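Home About Recipes Archive Contact

2 Aug 2018 - posted by the author

This site uses cookies. By continuing to read you agree to their use. OK

Moving the dry goods

We have been in the Jardine Street apartment since November and I only got to the kitchen shelves this week. The old place in Drukby had a real pantry with a door. This one has a single cabinet next to the stove, and it is 40 inches tall on the inside. I measured it twice before I bought anything.

Up to now everything stayed in the bags it came in, held shut with clips. The bags slump, the clips pop off, and I end up with two open bags of the same flour. So I ordered a set of 4 canisters from Wileten and set aside an afternoon to fill them.
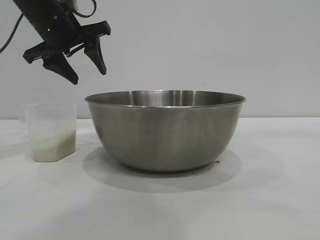
My main rule for dry goods is to measure before anything goes into a canister. I used to pour straight from the bag, and the last handful never fit and sat on the counter for a week. A see-through plastic measuring cup with a handle works well for this. Filled only a third of the way or so, it is light enough to tip with one hand, and the white grains show through the side even when the plastic is a little cloudy. I keep a steel bowl close by for anything that needs sifting or picking over.

Flour was the slow one. It packs down if you scoop it, so I spooned it in and tapped the canister on the counter now and then. Sugar took no time. The lentils had a few small stones in them, as they always do from the store on Vimden Avenue, and I still buy them there - the price is good and it is a short walk.

For labels I used masking tape and a marker. I write the name on the front and the date on the bottom. If the cooking directions matter I cut them off the bag and tape them inside the cabinet door.

The top shelf is still a mess of tea and baking powder. The canisters are too tall to go up there, so I need something shorter, maybe 2 small jars with screw lids. I'll look next time I am in Drukby.

Get new posts by email. Enter your address to subscribe.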